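Big brown table gets its turn at the Malden craft room

I stopped by the Malden craft room in January to see what everyone was talking about, and it's the table! The room on Lakness Street finally has one big enough for the glass and bead people to spread out on. It's brown, it's smooth, it goes on forever, and it replaces the card tables I've been complaining about in this column for 3 years (you're welcome).
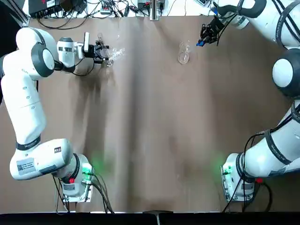
Clear, glass-like pieces on the new tabletop, Malden craft room.

The glass evenings start at 7 and there's room for eight people, so sign up early. Bring your own pieces if you have them -- old bottles, stoppers, odd beads from the bottom of a drawer, whatever you've got. The sign-up sheet is by the door and the fee is $8, same as last winter. Small bright things show up really well against that brown, and I say that as someone who has lost plenty of beads on a patterned tablecloth.
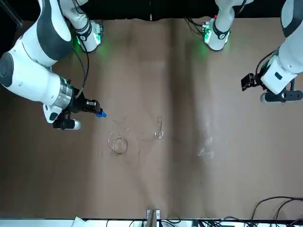 Loretta Achterberg wrote in to ask if the quilters get a turn too, as they've been cutting fabric on the floor since the fall and their knees have had enough. They do! Mornings are all theirs, and the glass gets put away first.

One request from the people who run the room: wipe up drips as you go. Plain water is no big deal, but glue and paint are another story, and a board this size would be a pain to sand. 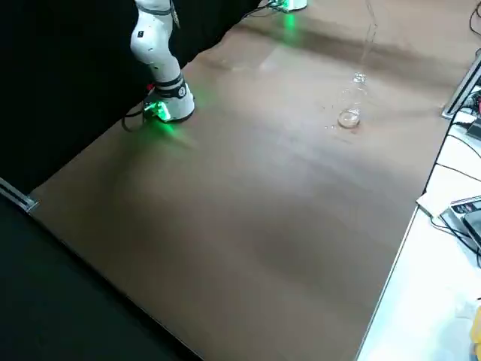

Marisol Strickland

I also asked about the small stuff. Clear beads and marbles are the worst for wandering off, and a shallow tray helps a lot. The room has a few to lend, and Cluria, the bead shop down the block, has promised a box of 80 clear beads for the first class.
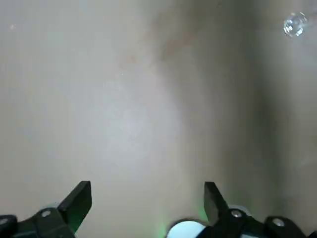
Emmett Okafor would like a lip around the edge of the table before his class starts, and says he'll bring the wood strips himself if somebody else brings the clamps. I've got two clamps in my garage, Emmett. Call me after supper.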